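Trovard Student Gripper Kit

Product no. 625-11
Page updated 25 May 2026

The Trovard kit is a two-finger gripper for school robotics clubs, introductory classes and student competitions. It fits the Jitero classroom arm and any other arm with a Salian wrist plate. Students assemble the gripper themselves and can have it running by the second club meeting.

In the box
Gripper body with motor, assembled
One pair of fingers
Wrist camera and bracket
Cable set, screws and hex key
Printed build guide, 96 pages

Specifications
Control: USB, Cistano block editor or Python
Log memory: 3000 moves
Replacement fingers: sold in pairs

For clubs and classes
The build guide has 11 lessons. The last two cover picking up cloth, the task set for this season's Cistano Student Challenge. Teams entering in September should order the spare finger pair with the kit.

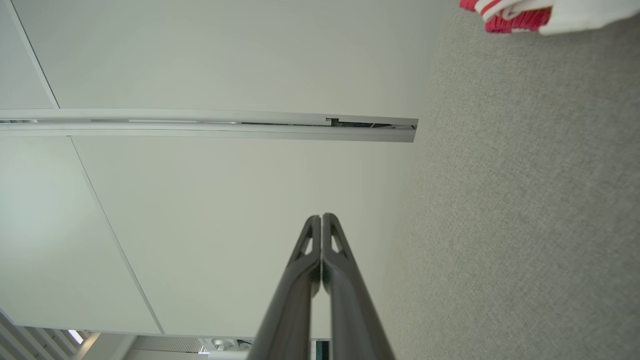
Wrist camera view with the fingers closed, red and white fabric on the carpet at top right.

Related items
Spare finger pair
Salian wrist plate
Classroom pack with four kits

Shipping
Kits in stock ship within three business days. School purchase orders are accepted.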